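Sirkby Cricket Club
Senior and Junior Cricket: Frequently Asked Questions
Last updated Sep 19, 2021

When does the season run?

League matches start in spring and finish at the end of August. Friendlies go on into September when the ground is free. Indoor nets run through the winter at the Beaudoin Sports Hall.

Do I need experience to join?

No. The second team takes players who have never batted or bowled in a match. If you have played at league level before, tell us where and in which division so we can register you correctly.

How much does it cost?

Adult membership is $100 for the year. Match fees are separate and are paid to your captain on the day. Juniors pay no match fees. If you join after the first of August, you pay half the annual rate.

What do I need to bring?

Whites, a water bottle and shoes with rubber soles. Spikes are allowed on the turf pitch at Tusness but not on the matting pitch at Sirkby. The club kit bag has pads, gloves, helmets and bats in adult and junior sizes. Most players buy their own gloves and box after a few weeks.

Is a helmet required?

All juniors must wear one when batting, when keeping wicket up to the stumps, and when fielding close in. Adults must wear one against fast and medium bowling. This applies in nets as well as in matches.

What format are the matches?

First team games are 40 overs a side. Second team games are 35. Midweek games are 20 overs and usually finish just before dark. No bowler may bowl more than one-fifth of the overs.

What happens if it rains?

The captains decide on the day. If play has not started within two hours of the scheduled time, the match is called off and the points are shared. If the second innings has begun and the side batting second has faced at least 15 overs, the result is decided on run rate. Please don't call the hall — they don't have match news.

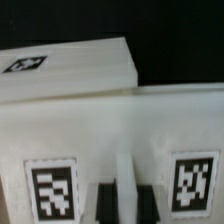
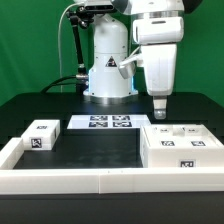 Sirkby Cricket Club — Membership and Fixtures Team

How are teams picked?

Each captain picks from the players who have marked themselves available by 8 p.m. two days before the match. Players who come to practice get first consideration, but the second team tries to give everyone a game at least every other week. If you have to drop out after the team is posted, call the captain. An email may not be read in time.

Where are home games played?

First team home games are at Tusness, on the turf pitch. Second team and junior games are at the Sirkby ground. Parking at Sirkby is limited to the gravel lot by the gate. Do not park on the grass beside the sight screens.

Who keeps score?

The batting side provides a scorer and both scorebooks must agree at the end of each over. If you would like to learn, ask for Tharindu Pramanik, our fixtures secretary, and he will sit you next to someone who knows the book.

Are there records of past seasons?

Yes. Scorecards go back 400 matches and can be looked up by player or opponent. The highest run total for one batter in a league season is 885. Players who reach 1000 career runs for the club have their names added to the board in the pavilion. Runs in friendlies do not count toward either.

What is the Justilico Cup?

It is the 20-over knockout played between local clubs in midsummer. You must have played two league games for us in the same season to be eligible. The final is played at a neutral ground, and tied matches go to a super over.

Can my child play in an adult match?

Players 13 and over may play for the second team with written consent from a parent or guardian. Limits on overs per spell for young fast bowlers still apply — the captain has the table.

Can I get a refund if I move away?

If you leave before the first league match, you get the full fee back. After that there are no refunds, but you can stay on the members' list until the end of the year.

How do I sign up?

Fill in the membership form and hand it in at any practice. New players can attend two sessions before paying.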